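Ritchie Hall Acoustic Treatment
Progress report to the Matia Fund, period ending September
Prepared by Eino Väisänen, project lead

1. Summary

Stage 1 (baseline measurement) is complete. Stage 2 (wall and window treatment) is complete in the main hall and under way in the two side rooms. Stage 3 (ceiling) has not started and depends on the structural opinion described in section 4. Spending is within the approved budget. No change to the end date is requested in this report.

2. Baseline measurement

Reverberation time was measured in the main hall at 5 source positions, with the hall unoccupied and the heating off. Readings were taken in octave bands from 125 Hz to 4 kHz. The volume of the hall, recalculated from the survey drawings, is 872 cubic metres. The figure in the original application was too low because it left out the space above the former stage.

The longest decay was in the 500 Hz band. This agrees with complaints from hall users, who reported that speech was hard to follow from the back rows. Low-frequency results were less consistent between positions and will be repeated once the side rooms are finished.

A flutter echo was identified between the two long walls. It was audible to anyone clapping near the centre line and was treated as a separate defect.

3. Work completed

3.1 Wall panels
Mineral fibre panels supplied by Samovik were fixed to the north wall on timber battens. The cavity behind the panels was left empty. Two panels arrived with crushed corners and were replaced by the supplier at no cost. The flutter echo can no longer be heard at the centre line.

3.2 Door seals
Perimeter and threshold seals were fitted to the double doors. The left leaf had dropped on its hinges and had to be rehung before the threshold seal would close. The labour was charged to contingency.

3.3 Curtains and soft finishes
Heavy pleated curtains were chosen over flat drapes for their better absorption in the middle bands. The Elto track system allows the curtains to be drawn back when a livelier room is wanted for choral use. Hem clearance was set at 200 mm to keep the fabric off the floor during mopping. Fire treatment certificates are held in the project folder.

Dark brown pleated curtains, with a felt-covered table and white poles in front of them.
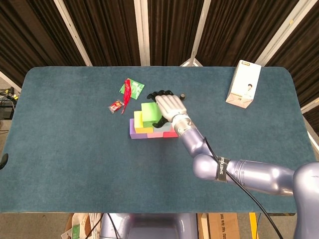 4. Outstanding items and risks

Ceiling load. The engineer has asked for one more opening in the plaster to confirm joist spacing. If the joists are undersized, the suspended panels will be replaced with a lighter type and the layout redrawn.

Side room ventilation. The extract fan in the smaller room is louder than the design target. A duct silencer has been priced but not ordered.

Colour matching. The second batch of panel fabric is slightly greyer than the first. It will be used in the side rooms only.

5. Next period

Complete side room panels. Obtain the written opinion on the ceiling. Repeat the low-frequency measurements at the original positions and submit both sets of results with the next claim.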